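Doors, again

I promised Csaba I'd write up the door work before I forgot how it went, and I've already forgotten half of it, so here goes with the other half. If you came for the sourdough posts, scroll on by, there's one in the drafts.

For anyone new: I spend my working days steering robot arms by hand so that a piece of software can learn from what I do. The project is called Joleton. I hold a pair of controllers, the arm does what my hands do (more or less, with a little lag), everything gets recorded, and later on Radymyr feeds the recordings to the model and tells me which of them were garbage. There are a lot of garbage ones. I used to take it personally and now I just ask for the list.

We did cups and bowls for most of the summer, then drawers, then a miserable stretch with zippers that I refuse to discuss. In November we moved on to doors. I was thrilled! I have been opening doors since I was a toddler. How hard could it be?

Well. The first thing you learn when you open a door through a robot is how much of the job your wrist has been doing for you all these years without sending a bill. You push down on a lever and your hand slides a bit along it, your fingers roll over the top, your elbow swings out of the way, your hip gets involved if you've got groceries. The arm has no hip. It has two fingers that open and close, and a wrist that turns only so far before it has to unwind itself, and every bit of sliding and rolling has to be done on purpose by me, standing there in my socks, squinting at a screen.
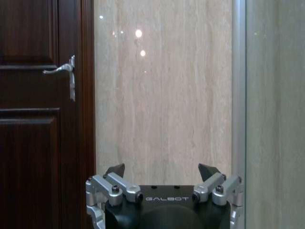 Fingers open, lever still a good way up and to the left.

I work mostly from the wrist view. There's a second view from farther back, and new people always love that one because you can see the whole arm and it feels like a video game. But the far view lies to you about distance. You think you're on the handle and you're a hand's width in front of it, pinching air with great confidence. In the wrist view the fingertips are always right there at the bottom and you just steer until the thing you want is between them. It took me a while to trust it. I remember Csaba standing behind me saying "don't look at the arm, look where the arm looks," over and over, until I wanted to throw a controller at him. He was right, which I've told him exactly once.

So, levers. My method, for what it's worth to anybody else doing this:

I start low and off to the side. If you come straight at a lever the body of the gripper blocks most of what you want to see at the last moment, which is the moment you most want to see it. From low and off to one side you get to watch the lever the whole way in.

Then I slow way down before I think I need to. The lag is small but your hands hate it, and if you're still moving fast when the fingertips get there, you'll bump the plate, correct too far, bump it again, and now you've recorded a beautiful demonstration of a robot knocking politely. Radymyr has a folder of those. He calls it "the neighbors."

Then the part I argued about for ages: do you grab the lever or just push down on it? I was a pusher. It's faster, it's what I do at home with my elbow when my hands are full, and you don't have to line up nearly as well. Csaba is a grabber. His point was that once the latch lets go, you still have to move the door, and if all you've got is a fingertip resting on top of the lever, you've got nothing to pull with. We did a batch each way. The pushed ones looked lovely right up until the door had to come toward the robot, and then I was fishing around for an edge to hook like someone trying to get a ring out of a drain. So I'm a grabber now. Fine.

(For doors that swing away I still push. Don't tell him. Well, he reads this. Hi, Csaba.)

Oh, and reflections! I never once thought about reflections before I did this for a living. When the walls are polished stone every lamp in the room shows up a second time, and the bright spots slide around as the arm moves. I caught myself steering by one of them early on. I'd picked a shiny dot as my landmark, "go up till you're level with the dot," and of course the dot moved when I did. It's a bit like walking toward the moon. After that I made a rule to pick something with an edge, the line where the wood stops or a molding on the door, and stick with it for the whole run.

Radymyr likes the shiny walls, by the way. He says if the model only ever learns on matte white office doors it'll fall to pieces the first time somebody takes it to a nice hotel. We had a whole lunch about this. His view is that you want the ugly lighting, the glare, the glass off to one side with a washed-out copy of the room in it, all of it, and as much as possible. My view is that he isn't the one squinting. We are both correct and I got the last dumpling.

What I didn't expect was how much time would go into the small stuff. I'd figured the door handle was the whole subject, and then the task list came down from the Tambunan people (they run the planning side, I've met them only on calls) and it had a whole section headed "fittings." Latches, bolts, little catches, thumb turns, knobs you'd work with a fingertip. My heart sank into my socks.

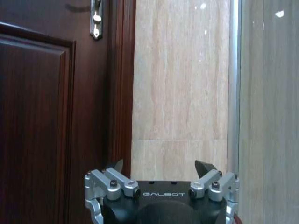 Small fittings are where I lose the most runs, and I've decided it's mainly a matter of nerve. A lever forgives you. You can be off by a finger's width and still get hold of something. Now take that latch plate, narrow and chrome, up on the door close to the jamb, with two little white knobs on it. Each of those is small next to the fingertips I'm driving, and they sit near enough to the jamb that I have to think about where my other finger is going while I'm fussing with the one I care about. I've gotten into the habit of stopping the arm well short, fingers wide, and just looking for a bit before I commit. You're allowed to stop! It doesn't spoil the run. I spent weeks thinking a pause would ruin the recording, and when I finally asked Radymyr he said he trims the long ones and could I please pause more.

The trick with knobs, if I have one, is to close the fingers most of the way before arriving. If you come in wide open and then close, the arm drifts a tiny bit while your thumb is busy with the trigger, and on a knob a tiny bit is everything. Half-closed, you only need a little squeeze at the end. I stole this from somebody at the Skiltevstead workshop who'd been doing pill bottles for a year and had the patience of a heron. I wish I'd written down her name.

The other trick is to decide which way your wrist is going to turn before you touch anything, and to pre-wind it the opposite way. This is the same thing waiters do when they pick up an upside-down glass, thumb down, so it ends up comfortable when it's right side up. You do it all day without noticing. With the arm you notice, because if you forget, it runs out of turn with the job half done, and then you have to let go, unwind, and line up all over again while the clock runs.

We tried the hand-guiding way too, where you take hold of the arm itself and walk it through the motion. I love it for drawers. You can feel when the drawer catches and the whole thing is over in a couple of seconds. For doors I went off it pretty quickly. You end up standing where the door wants to swing, and your own arm is in half the footage, and the first time I tried it I pinned my foot. Breto, who shares my shifts, is much taller and manages it by sort of draping himself over the top like a coat. His are good! I'd rather have the controllers and my toes.

Some questions I get from my sister, who thinks I've made this job up:

Does it get boring? Yes, in patches. The first three runs of any new thing are exciting, then there's a long flat middle, and then for no reason I can name my hands figure it out and I'm having fun again. I listen to radio plays. Music makes me rush.

Does it learn your bad habits? Oh boy, yes. I tend to hover just before I grab, a little hesitation, like I'm asking permission. When Radymyr ran the trained version on the drawers it did my hover. Same place, same length. I laughed so hard I had to sit down, and then I felt a bit odd about it for the rest of the day. Breto's habits got in there too, a kind of swoop at the end, and you can see it do my hover and then his swoop, one after the other, like a kid who's picked up a word from each parent.

Do your hands hurt? My shoulders do. I take two breaks in the morning and two after lunch, and I take them even when it's going well, because "one more while it's going well" is how I lost most of a week in the zipper days. Roughly half my bad runs used to come from the stretch just before a break I'd put off.

Next up is keys, apparently, and Csaba has started bringing in padlocks from home and leaving them on my chair. I've asked for softer fingertips and I've been told they're on order. Meanwhile I still owe Radymyr a redo of the handle runs where I bumped the plate, so that's tomorrow morning, and I'm bringing the thick socks.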